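Floral Design 200, Handout 6: Working with Artificial Stems
Instructor: Tyra Myklebust. Bring this sheet to lab on Wednesday.

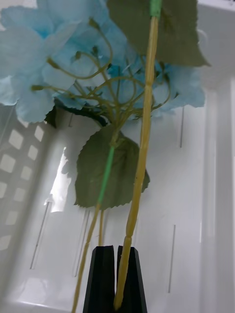
1. Reading a hydrangea head

On a fabric hydrangea the petals overlap in soft clusters. Look for shading where they fold over one another. A pale blue head often goes a little deeper in color toward the centers. Keep that side toward the viewer.

Under the petals, thin olive-green stems fork off and join into one green stem. Small closed buds sit at the tips. Open these branches with your fingers, starting from the junction, and leave some loops. Do not trim the buds.

2. Leaves

Serrated leaves go close under the head. One can overlap the petals. Turn the tips in different directions. Matte sage green works with most blues; shiny leaves do not.

3. Mixing stem colors

A thick straw-colored stem next to a green one gives the arrangement a second line. Let it lean a little. Set it before the flowers, then build around it.

4. Lab task

One arrangement, 20 inches tall, in the Grudby vase from the supply shelf. Cut wire stems with the side cutters, never the scissors. Write 200 words on your stem placement and hand it in with the work.

Comments

Mahtab Ghorbani: Is the 20 inches measured with the vase or without?

Tyra Myklebust: With the vase, from the table up.

Mahtab Ghorbani: Thanks. My wire cutters are in the Taltau room if anyone needs a pair.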